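The Green Cloth

By half past four in the afternoon I had stopped pretending I was going to the shops. I had two sets of fingers to try, a table full of plastic bowls, and the whole workshop at Grekimby to myself until the cleaners came. There are people who would call that a dull evening. I felt sorry for them!

The Irkus fingers had gone on first, back in September, and we all loved them for a week. They were soft and wide and they closed on things like a sleepy cat putting its paws together. You could hand them a sponge, a banana, a rolled-up sock, and they would take it. Then my boss bought bowls from the discount place by the station, and the Irkus fingers met their match. A bowl is a wicked thing to pick up. It has a rim and nothing else to hold, and if the bowl is sitting inside another bowl, you have to slip one finger down the gap without bringing the whole family along with it.

The family came along nearly every time. I have a notebook that says so, page after page, in handwriting that gets worse.

So now there was the Dinow pair, which had arrived in a padded envelope with no letter. They were black and narrow with blunt ends, and I fitted them over lunch with a sandwich in my teeth. Four screws. I opened and closed them a few times just for the sound, a neat little double click that the Irkus pair never made.

"Go on, then," I told the arm. I always talk to it. I called it Assefa in my first week, after the street where I learned to ride a bike, and by now even the invoices say Assefa.

The first try was awful. I had left the old closing force in the settings, 60 where it should have been 13, and the pink bowl folded in on itself like a taco and then shot off across the floor. I laughed so hard I had to sit down. The second try was better, and the third was better than that, and on the fourth the finger went down inside the rim as if it had been invited. Up came the pink bowl, alone. The orange one underneath gave a small wobble and stayed put.

I shouted. There was no one to hear it but I shouted anyway, and then I ran round the table (I don't know why round it) and set everything up again to see if it was luck.

It wasn't luck, or not only luck. I swapped back to Irkus to be fair, same stack, same cloth, same light, and got the whole family again. Then Dinow, and the pink bowl by itself. Then I moved the green bowl in close, tucked up against the stack, because that had always been the one that ruined things. I sent the arm back to its corner, opened the fingers and stood there with my thumb over the key, wanting to stay in that minute a bit longer.

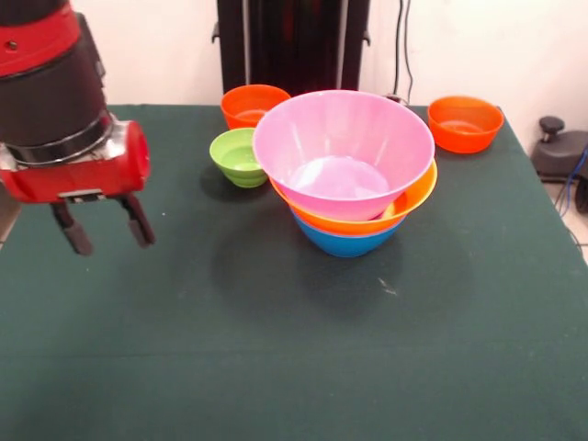

Assefa with the fingers open, before the try with the green bowl tucked in.

I pressed it. The arm swung across, slowed, and tipped its wrist a little, the way you do when you reach past somebody's glass at dinner. One finger went in between the pink and the green. I held my breath for so long that I saw spots.

Click-click.

When the cleaners came at seven I was sitting on the floor writing it all down, and the older one asked if something had gone wrong. I said no, no, look, and I made her watch it. She watched it twice. Then she asked if it could do the blue one at the bottom, with the others still on top, and I opened my mouth to say of course not, and closed it again, and reached for a clean page.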